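An Afternoon at the Nomard Open House

Tue 1 July, hot enough to fry an egg on the sidewalk, and I spent it indoors looking at other people's beds.

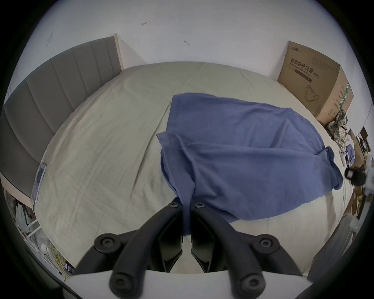

I'd been meaning to get over to Nomard ever since my sister sent me the flyer. They fit out furnished rentals, the kind you take for a month or two when you're between places, and once a year they open up one of their buildings so you can wander through the apartments and ask nosy questions. I love asking nosy questions! Admission was 4 dollars, which got you a paper wristband and a cup of very sweet iced tea.

The building is on Ospina Street, up a hill I had completely forgotten was a hill. By the time I reached the door I was ready to lie down on the first mattress I saw (they do let you, shoes off, on the ground floor only). Our group was led by Jhair Benavides, a fast talker who walks backward up stairs without looking, and I spent half the tour worrying about his ankles.

We started upstairs in the bedrooms, and I'm glad we did because that's where I had the most opinions. The one I liked best had a gray upholstered headboard with those vertical channels in it, and a strip of light wood along the top against a plain white wall. I have wanted a channel headboard for years. My husband says they collect crumbs. I asked Jhair about the crumbs and he said you run the narrow vacuum nozzle down each groove and you're done, so that's one argument I get to reopen at home.

The bed was big and had just its fitted sheet on, a light gray-beige one, wrinkled, with a blue something-or-other crumpled across it. I liked that so much better than the stiff hotel look. A bed with nine cushions on it tells me nothing about how I'd live with it, but a creased sheet and a bit of blue laundry, well, that's my bedroom on any given morning. And gray-beige turns out to be a great color next to blue! I would have gone straight for white and regretted it by October.

There was a big cardboard box by the wall at the foot of the bed too, an N95 medical mask one with the little line drawing of a face mask on it, and it got me asking about boxes in general. Where do you keep them when you're only staying two months? Jhair said most of their tenants hang on to a couple of big ones the whole time and pack straight back into them when they leave. He's a fan of medical supply cartons, says they're the right size for bedding. I've always used liquor store boxes, which are sturdy but tiny, so I wrote that one down.

Then came the linen room, which I could have stayed in all afternoon. They keep 700 fitted sheets for that building and two others, sorted by mattress depth, and a woman there showed us how she folds one in 30 seconds flat. I tried. I got a lump. The man behind me got a better lump and was a little smug about it. Her trick is to tuck one corner inside the next while you're still standing up, before you go anywhere near a table, and I have practiced it twice since then with mixed results.

The kitchens were fine, nothing to write home about, though the drawers by Seten close very softly and a small boy in our group tested every single one of them. The bathrooms we skipped because a pipe was being fixed.

Down in the courtyard they had a few stalls. Flokinitz was selling ends of upholstery fabric, and I bought a piece of gray for 35 dollars that I fully intend to turn into a headboard. It's still in its bag on the hall chair.

If you go next year, wear socks you don't mind people seeing, and take the bus that stops at the top of the hill. I walked home the long way and stopped for a peach ice cream.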